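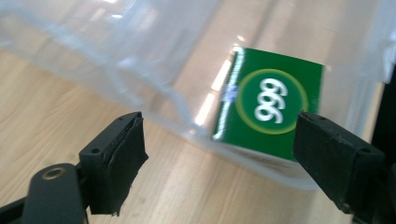

**How long do I leave the Skilby before its first proper brew?** Give it one full rinse cycle and then a rest of 40 minutes with the lid off. I know you want a coffee now. I did too, and mine tasted like the inside of a new kettle.

## Section 4: Setting up the water filter and first rinse

I'm assuming you've got the machine on the bench, level, with the power cord sorted (that was Section 3). If it's still rocking on one foot, go back and fix that first, as the tank float sulks when it's on a lean and you'll get the refill light all day long.

You'll need the Filtimlow cartridge, a jug, a clean tea towel and a bowl of cold tap water deep enough to cover the cartridge.

1. Switch the machine off at the wall. I mean the wall, as the front button only puts it to sleep.
2. Peel the foil off both ends of the cartridge. The bottom one is fiddly and likes to leave a little ring behind, so run your thumbnail around it.
3. Sink the cartridge in the bowl and hold it under until the bubbles stop. Mine fizzed away for ages!
4. Lift the tank straight up and out. Don't tip it towards you, or you'll be wearing whatever's in it.
5. Push the cartridge onto the spigot in the floor of the tank and give it a quarter turn clockwise. You'll feel a soft click.
6. Set the dial on top of the cartridge to the current month. If you're doing this in July, the arrow goes on 7.
7. Fill to the upper line with cold water and drop the tank back in.

**Note:** If you've got the older Penry tank (grey handle instead of black), there's no click at all. Turn it until it stops and leave it there.

**Caution:** Never fill the tank from the hot tap. The seal on the Gelholm valve goes soft, and a replacement set me back $38 plus postage.

### Running the rinse

1. Put the jug under the spout. A mug won't hold it, trust me.
2. Switch on at the wall and hold the steam and brew buttons together until both lights flash.
3. Let go and press brew once. The pump is loud on the first go, a real tractor of a noise, and it settles down when the line fills.
4. When the lights go steady, tip the jug out on the garden. A bit of grey dust in the water is only carbon from the cartridge.
5. Repeat until it runs clear. I needed 4 jugs, my neighbour's machine needed two.
6. Take the lid off the tank, drape the tea towel over the top and leave it for its rest.

**Caution:** The spout stays hot well after the lights go off. Keep your fingers (and the kids' fingers) clear.

### If the refill light won't go out

Lift the tank and reseat it firmly. Still on? Check the float in the back corner is moving freely, and have a squiz for that leftover ring of foil from step 2, which has a habit of wedging itself underneath. Once the light's off you're right to move on to grind settings in Section 5.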